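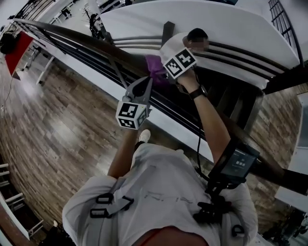 Volume 2, page 96

In Praise of the Dull Afternoon

I have wiped a great many handrails in my life, and until I took up with the people at Wevness I had never once thought about how I did it. You take a cloth, you put it on the rail, you go along. My mother would have said there was nothing more to it, and she kept a very clean house.

Then you try to show the job to a learning system, with a gripper in your hand and those chequered cubes for the tracking, and you discover what a lot your fingers have been doing behind your back. A cloth is a dreadful thing to pick up with two jaws. It bunches, it slides, it drapes itself over the wrong side of the rail, and it never lies the same way twice. A curved rail makes it worse, as your wrist has to turn all the way along and your feet have to follow, and there is always the drop on the far side to keep in mind. I came home from my first session with an aching shoulder and a new respect for anybody who cleans stairwells for a living.

What I want to argue for, in my roundabout way, is this sort of gathering: out in real buildings, with people going about their business on the floor below, and with the person doing the showing left to do it more or less as they please. There is another school of thought, and I have friends in it. Yusri Tarigan would have us all at one bench with one cloth under one lamp, repeating a single clean movement until the machine has it by heart. He makes the case well. He points out that our records are messy, that two people fold the same cloth in two quite different fashions, and that a learner fed on muddle will learn muddle. We spent most of a long lunch at Rastbridge on it last September and I don't believe either of us tasted the soup.

I grant him the muddle. I have sat and gone through a batch of 100 recordings with Bianca Rusu, and there were some in there that made me blush, my own among them. In one I drop the cloth, say something unsuitable, pick it up and carry on as if it had been the plan. Yusri would throw that one away. Bianca kept it, and I think she was right to — dropping the cloth and picking it up again is half of cleaning anything. A system that has only ever watched tidy work has no idea what to do when the work stops being tidy, and in my experience that takes a minute or so.

There is a question of fairness in it too, which gets less of an airing than it should. If all the examples come from one room and one pair of hands, then what the machine ends up knowing is that room and those hands. My grip is nothing like Bianca's. She is left-handed and quick, and I am slow and go over everything again. I would like there to be a bit of both of us in whatever comes out at the other end, and a bit of the chap from the Ruketham evenings as well, who dusts as though he were calming a horse.

None of this excuses sloppiness. Write down which cloth it was. Check your cables and your straps before you start, and check them again after the tea. Stop when your arm is tired, for a tired arm teaches tired habits, and I would sooner have one good hour from somebody than a whole weary day. Pay people properly for it as well, please. I was shocked to hear at Shboul that some groups still treat the showing as a favour to be asked of the newest person in the office. It is skilled work, and we only think it isn't for the reason that we have all been doing it since we were small.

Yusri has promised to come along and do a staircase with us in the spring. I shall let him choose the cloth.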